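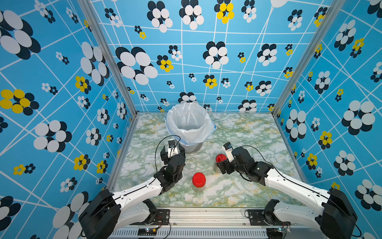 How to buy fan meeting tickets without losing your mind

Make your Kingi account the night before. Doing it at 10am, with a password rule about capital letters, is how my friend Lindsay Sutcliffe missed Skolness in September and ended up hearing the encore from a car park.

Save your card details, check the card hasn't expired, then log out and in again. Use one browser and one tab. Opening 20 tabs only makes the site think you're a tout, or unwell. 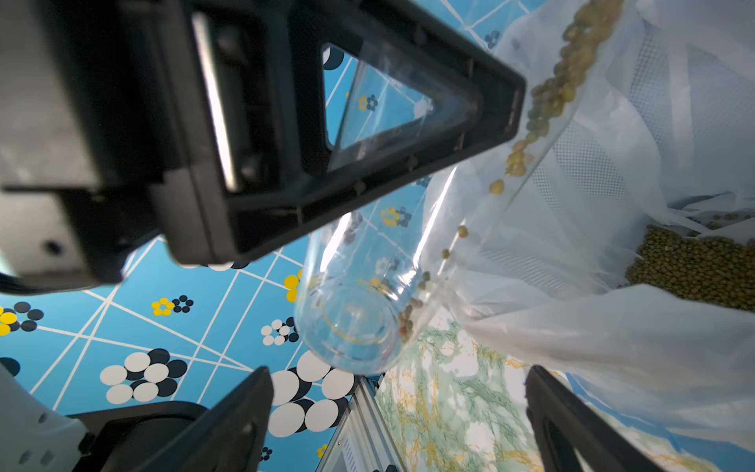
The queue opens before the sale does, so join early and leave the page alone. Your place is drawn at random when the sale starts. I once drew number 2096 and still got two seats, up by the roof. People go through the way beans fall towards a clear cup, in a stream and in no order you'd call fair. Don't refresh.

When you're in, take the first pair offered. You have 18 minutes to pay, and the map will tempt you to browse. Resist.
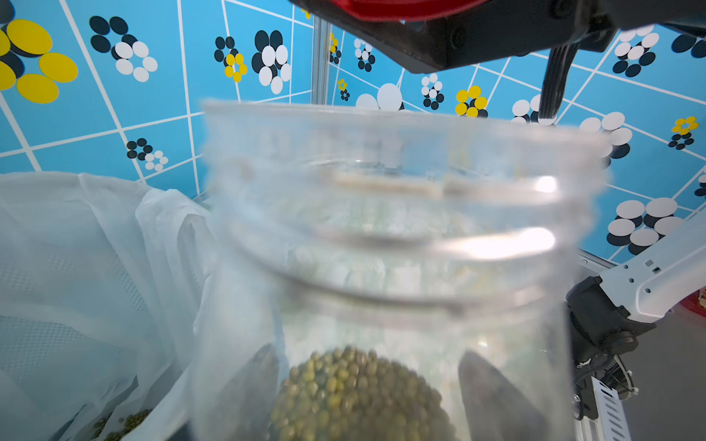 Can I use my phone and my laptop together?

Only with separate accounts. Two devices on one login will knock each other out of the queue.

If it says "sold out", try again after lunch, when unpaid baskets go back on sale. I got into Grundano at Mivov that way, holding a sandwich. 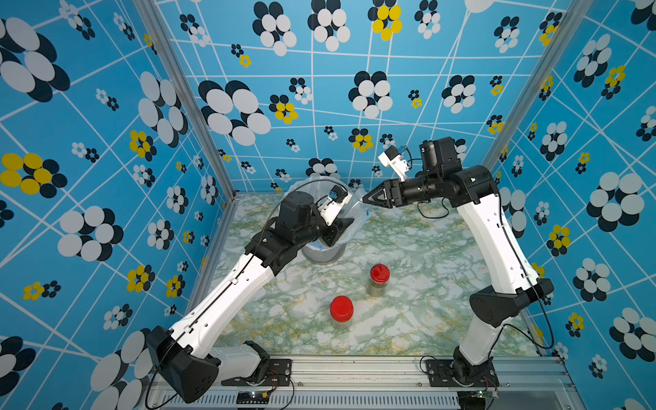 What if the name on my ticket is wrong?

Write to Kingi before the day and bring photo ID. The door staff can't change it, however nicely you cry.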